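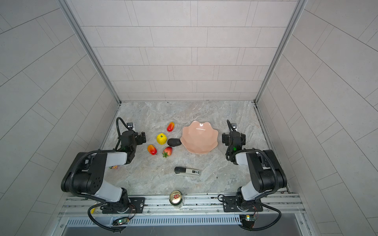

Costel Yordanov thinks I have the rail bolted on backwards. He wrote it under my last entry, very politely, with a drawing and everything, and said that if the arms sat on the back edge I'd stop reaching over them every time I want to put something down on the table. He also asked why on earth I tiled the thing.

Okay, so, the rail first. He's probably right! I lean over those two arms forty times a night and my back knows it. But the cables are finally the length I want them, the boards are where I can get a screwdriver to them, and moving the rail means taking all of that apart again, and it's February and the workshop is freezing and I don't want to. Maybe in the spring. The tile is because I had tile. It was left over from the bathroom and it wipes clean, and I like how it looks, so there you go, Costel.

Saturday was the first real day on it in two weeks. I got to the shop before anyone had turned the heater on and sat in my coat typing with stiff fingers while the Detemell supply made that whine it makes. I've written down the whine before. It goes away. I still don't love it.

The plan was fruit in the bowl, fruit out of the bowl, over and over. I'm calling the whole build Plendosach now, by the way (it's painted on the toolbox, so it's official), and the software that passes moves between the two arms is still Kombo, and Kombo was in a mood. The left arm would finish its bit and then sit there like it was waiting for a bus. I went through the log line by line and found a wait of 393 milliseconds I'd put in back in the fall for a completely different gripper and forgotten all about. Took it out. Felt like a genius for maybe ten minutes.

Then the mangoes. I love the mangoes, they're cheerful, but they are slick and fat and the fingers want to close a hair too high on them, so they squirt out sideways. The strawberry is easy by comparison. I've been dropping the grip height 2 millimeters at a time and scribbling the numbers on masking tape stuck to my laptop, which is a terrible system and I'm going to lose one.

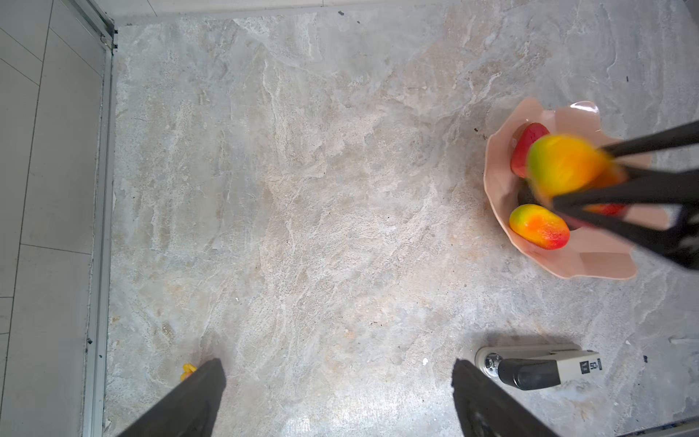 View from the wrist, other arm busy over the bowl.

I watched way too much of the wrist video that night, on the couch, eating cereal. It's funny how different the job feels from up there. From my stool everything looks so slow and careful, and then you see it from the wrist and it's all fingers and blur. I want to try a shorter exposure, but that means more light, and more light means more glare off the marble top, and I already fought with the glare once and lost. Somebody at the shop suggested a matte spray. On my nice tabletop! No.

Oh, and I need to order the rubber pads for the fingers. Skandis has them in packs of 200, and I need, what, eight? I asked if they'd split a pack and haven't heard back. If anyone reading this wants a share of far too many rubber pads, leave a comment.
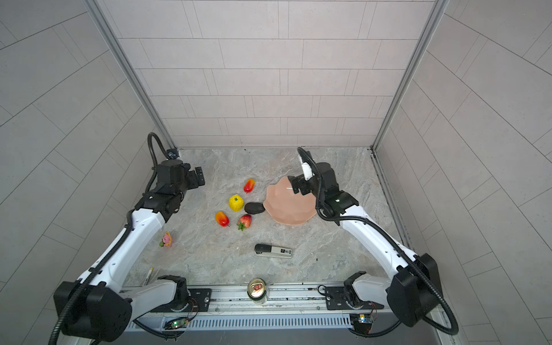

After lunch I did the long run, 33 rounds with my hands in my pockets, which is harder than it sounds. I'm a terrible one for jumping in. It starts going a little wrong and my hand is already halfway to the stop button. This time I made myself sit on the stool and write notes, and most of what went wrong was boring, the same high grab on the same mango, and one time the right arm just parked itself over the dish and thought about its life until I restarted Kombo.

The stapler is next. I've been putting it off all month. It's heavier at one end, and it wants to swing open if you pick it up badly, and I have no good idea yet for where the fingers should go. Costel, if you're reading, that's your real homework. Forget the rail.

Got home late and smelled like the heater. Need to buy masking tape.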